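Speaker notes, Birkholm finds evening, 21 April 2020
Scrapers from the Fornton gravel

Start with the trench plan. Two squares, both on the old river terrace, dug in August. Mention that the top layer was plowed and we kept nothing from it for this study.

The question for tonight is what the thick-edged flakes were used for. The first report called them all hide scrapers. I think that is right for most of them and wrong for a few.
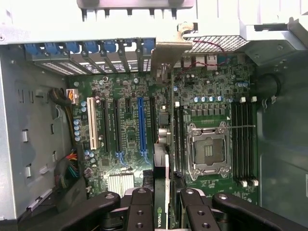 Hide work rounds an edge. The polish is dull and a bit greasy, and it runs back over both faces. Wood leaves a brighter polish close to the edge, with small step breaks on the side away from the worker. Go slowly here. People mix these up, and I did too in my first set of notes.

Our test pieces were made from Brarberg flint, which is coarser than the Fornton stone. Say so before somebody asks. Each one got 700 strokes on either dry hide or green ash. Hand-held, no handles.
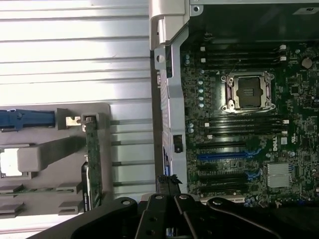 Results. The hide pieces matched most of the dig material well. Three of the dig flakes matched the ash pieces much better. All three have a steep edge, and on all three the wear sits at one corner. That fits shaving down a shaft, with the flake tilted toward you.

Handles: no glue traces on any of them. Absence of glue proves little in wet gravel. Don't get drawn into this for long.
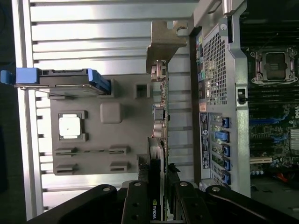

Compare with Mandagi. Same steep edges, but the stone there is fine-grained and the edges were resharpened until the flakes were nearly used up. At Fornton they seem to have been dropped early. Good stone was lying about 2 miles off, so there was little need to save it. 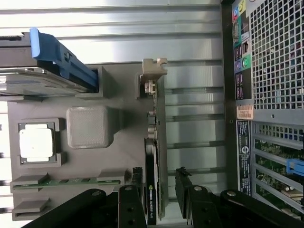 Silvan Grabner wrote back on the draft that corner wear could also come from grooving antler, and that he would want a soaked antler set tested before wood goes into the title. Read this out. I have changed the title to "hard material" for now.

Antler tests still to do. Then questions, and pass the casts around.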